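Upholstery care in furnished units: revised cleaning schedule

Published April 17, 2023

The fabric seating in Prorent furnished units has been on a single annual cleaning cycle until now. From this month the cycle depends on the fiber content and the cleaning code, and the old schedule is withdrawn. The inventory for the Clollham and Nendomura buildings lists 2,481 upholstered pieces, of which 1,231 carry a water-safe code. The remainder are solvent-only, mixed, or missing their tags.

Codes

W means water-based cleaner is allowed. S means solvent only. WS allows either. X means vacuum and brush, no liquid of any kind. The code is normally on a sewn label under the seat deck or on the underside of the loose cushion. Where the label is gone, treat the piece as X until the fabric has been identified. A spot test is not a substitute for identification, but do one anyway before any wet cleaning: an area the size of a coin, on the back face near the base, left for the full drying time and checked in daylight.

Dry soil

Most of what darkens a light fabric is dry particulate held by skin oil. Vacuuming removes the first part and makes the second easier to reach. Use the upholstery head at reduced suction, with overlapping passes in one direction and then across. Work the crevice tool along the joint between seat and back, where grit collects and cuts the yarn. Pile fabrics are finished with a pass in the direction of the nap. The interval is four weeks in occupied units. Vacant units are done once at turnover and once before handover.

Wet cleaning

Only W and WS pieces go through the extractor. Mix detergent at the low end of the range on the container. Overdosing leaves a sticky residue that attracts soil faster than the untreated fabric did, and we saw a lot of this after the November round. Follow each wet pass with two dry passes. Clean whole panels, seam to seam, or a ring will show at the edge of the worked area. Armrests get a pre-spray and a ten-minute dwell before extraction.

Drying takes roughly 6 hours with a fan and an open window, longer for pieces with a dense foam core. Do not put loose cushions back on a damp seat. Stand them on edge on a rack with the zipper side up. Cushion covers that unzip are not automatically machine washable: many have a backing that shrinks at a different rate from the face fabric.

Pieces with the Gentile stain-resist finish

The finish loses effect under alkaline cleaners. Keep the solution at neutral pH and rinse with plain water. Reapply only after the piece is fully dry and only if water no longer beads on the surface. Record the date on the unit card.

Reporting

Enter the code, the method used and any permanent marks in the unit record on the day of cleaning. Tears, failed seams and collapsed foam go to repairs on the usual form and should not be cleaned first. Old schedule sheets in the supply closets can be recycled.

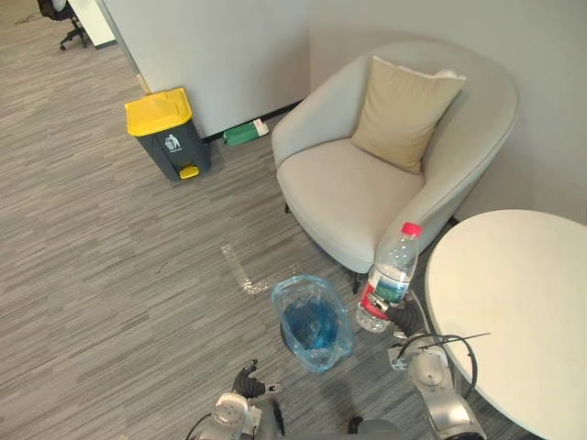
Light gray upholstered armchair with a beige cushion.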